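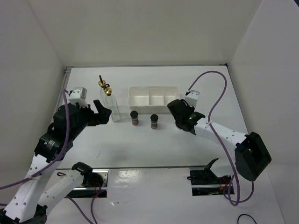 20th May
By the Fudia food desk
Search this site Go

I'd been told to come hungry, so I skipped breakfast, and by the time I'd found the door (down the side of the old bank, past the bins, no sign worth the name) I would have eaten my own scarf. The woman I'd come to meet runs a supper club called Bhuiyan, after her mum's side of the family, and she doesn't want her own name in this. "Put the club in," she told me, filling the kettle. "My name's on enough letters from the council already."

Fair enough! So she's "she" for the rest of this, and I hope you'll bear with me.

She's 39 and has been feeding strangers since she was 27, first in a rented flat with a two-ring hob and then here, in a long room that used to be a shoe repairer's. You can still smell the polish in one corner if it's been raining. I asked how it all started and she pulled a face.

"I was bored, and I was cooking far too much for one person. I'd make a pot of dal that could feed a street. My neighbour said I should charge people, and I think she only meant it so I'd stop knocking on her door with tubs."

The first dinner had two guests. One was the neighbour. The other had come to read the meter and been talked into staying, and he had three helpings and then asked if there was any ketchup. "I gave him the ketchup," she said. "I didn't enjoy it, but I gave it him."

We moved on to the cooking at this point, mostly since she'd put a pan on and I couldn't concentrate on anything else. It was onions, sliced very thin, going down slowly in mustard oil with a bit of salt. She doesn't hurry onions. I asked how long they take and she wouldn't give me a number, she just kept saying "until they give up". My own onions at home get ten minutes and a telling off, so I kept quiet.

The food at Bhuiyan is the food she grew up with, more or less, with some liberties. There's a fish curry with green mango, and a mash of potato and raw chilli that made my eyes run (I had seconds), and a rice pudding she does with bay leaf. Her mum comes to eat now and then and has views.

"She tells me the fish is good for someone who learned from a book. I learned from her! I stood next to her for years. But she never measured anything, so I did have to buy a book, and she found it under my bed, and she's never let it go."

Did she ever think about opening a proper restaurant? She very nearly did. There was a place on Brandon Street, a former bakery with a big front window, and she got as far as picking paint. Then she sat down one evening in September with a pad and worked out what she'd have to take each night just to stand still.

"I looked at the number and I went to bed. In the morning I looked again and it was still there. I'd have been doing lunches. I'd have been doing a children's menu. I like children, but I don't want to make them pasta."

So she stayed put. She cooks two nights a week, takes bookings by text, and the rest of the time does the accounts for Vasero, a small firm that imports tiles. She says she likes tiles more than she expected to. I laughed and she didn't, so I think she meant it.

The waiting list had 69 names on it when I visited, and she reads it from the bottom as often as from the top. "People at the bottom think they've got no chance, so they're lovely when you ring them. The ones at the top are cross by then."

By now the onions had gone the colour of strong tea and she was tearing up flatbread without looking at it. I asked what she'd tell somebody who fancied having a go at this themselves, and she thought for a good while - long enough for me to finish the bread, anyway.

"Buy more chairs than you need. Chairs break. And do one pudding, don't do a choice, people take forever. Are you having that last bit?"

I was having that last bit. She wrapped up a tub of dal for me as well, and I ate it standing up on the platform with a plastic fork. The next date isn't fixed yet, but she tends to text everyone at once, late at night, and the seats go quickly.

27 comments
Share this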